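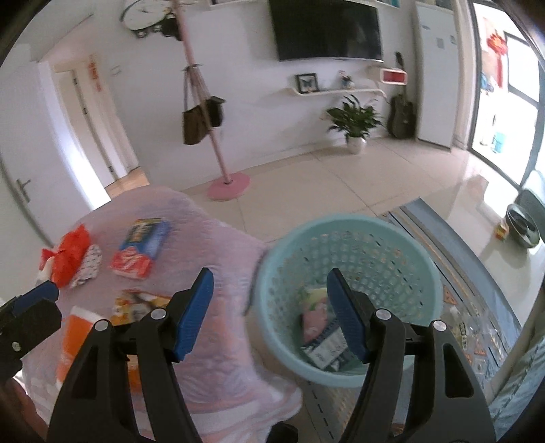 Liltine Trace Pod, second revision

Price: $1295 with cable and one target adapter
Availability: in stock; orders placed after the 20th ship in February
Firmware as of January 2020: 7.12 (the updater calls it 712, and we have stopped arguing with it)

The Liltine Trace Pod is a hardware debug and trace unit for 32-bit and 64-bit ARM targets. It sits between your board and your workstation, listens to the trace port, and tells you which instructions ran and in what order. People usually buy one after a week of adding print statements to an interrupt handler and watching the bug go away each time.

You plug the gray end into the computer and the ribbon end into the board. The ribbon is keyed. The first revision's ribbon was not keyed, and we repaired a lot of first revisions.

What it does

Streaming trace over USB 3, with on-board compression. The pod keeps going until your disk fills up, and the capture tool will warn you twice before that happens. It will not stop you.

Run control: halt, step, resume, reset. Hardware breakpoints are limited by whatever the chip maker gave you, often six and sometimes two. Software breakpoints work in RAM and in most flash parts on the supported list, which has 126 entries, including a few that we are fairly sure only one customer has ever used.

Register and memory access while the core is running, on chips that allow it. Chips that claim to allow it are listed separately.

A stack unwinder that reads the usual debug info. If your code was built without frame pointers it will still do its best, and frames it had to guess at are marked with a question mark. Please look for the question marks before you write to support about the compiler.

A GDB server, built into the pod. Your existing scripts should work. If they depend on the exact wording of another vendor's error messages, set compat-text to on and try not to think about it.

Software

The capture tool is called Aselach and comes with every pod. It runs on Linux and Windows. There is a Mac build, which is tested by the people in our office who own Macs, and they have other jobs.

Aselach shows a timeline, a disassembly view, and a call graph. The timeline is the good part. The call graph is pretty and you'll use it in meetings. Everything in the window can also be done from the command line, with output as plain text or JSON, and we'd encourage you to learn the command line early, before you have opinions about the toolbar.

No license key and no dongle. One pod may be used by as many people as can reach it.

Specifications

Trace port width: 1, 2 or 4 bits
Capture rate: up to 700 Mbit/s sustained
Target voltage: 1.2 V to 5 V, sensed from the board
Debug interface: JTAG and SWD
Host interface: USB 3, type C; works on USB 2 with a noticeable sigh
Power: from the host port
Operating temperature: 0 to 45 °C
Case: aluminum, gets warm, meant to

The capture rate was measured with the short cable. With the long cable it is lower, and the manual has a graph of how much lower. We did not put the graph on this page.

What it does not do

It doesn't decode parallel trace wider than 4 bits. For that you want the Jastuvska, our larger unit, which costs more, has a fan, and needs its own power supply.

It doesn't isolate your computer from your board. If the board is on mains power, buy the isolator. If you aren't sure whether the board is on mains power, buy the isolator and ask someone.

It doesn't unlock protected chips. We get this question most weeks, phrased in many careful ways.

In the box

Trace Pod
Short ribbon cable, keyed
USB C cable
20-pin to 10-pin target adapter
Printed quick start card, one side in English, the other side also in English due to a printing error we decided we could live with

Sold separately

Long ribbon cable
Isolator
Adapter for the Ó Conaill evaluation boards, whose debug header is rotated half a turn for reasons of their own

Upgrading from the first revision

Captures made with the old pod open in the current Aselach. Configuration files need one change: the line beginning speed= is now rate=, and the number is in kilohertz. The old number was in units we can no longer reconstruct. Set rate=auto and move on.

Trade-ins are accepted, including the ones where the ribbon went in backward.

Warranty

Two years, parts and labor. Send a short description of the fault with the unit. "Doesn't work" is a short description, but a slightly longer one gets it back to you sooner.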